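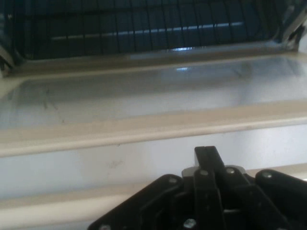
Residents at Drollow asked whether the door has to be washed every time the racks are. It does not. Wipe the inner panel once a week and whenever streaks or residue show.

2. Cleaning the Door and Rack

2.1 Turn the appliance off and let it cool.
2.2 Open the door fully. Do not lean on it.
2.3 Wipe the inner panel with a damp cloth and mild soap.
2.4 Follow the raised lip from end to end, then wipe the flat band beside it.
2.5 Wash the wire rack and dry it before closing the door.

CAUTION: Do not use scouring pads or metal scrapers. Scratches in the panel cannot be polished out.

Note: If a mark remains after two cleanings, report it to the Berar housing desk, extension 2544, and quote form 29.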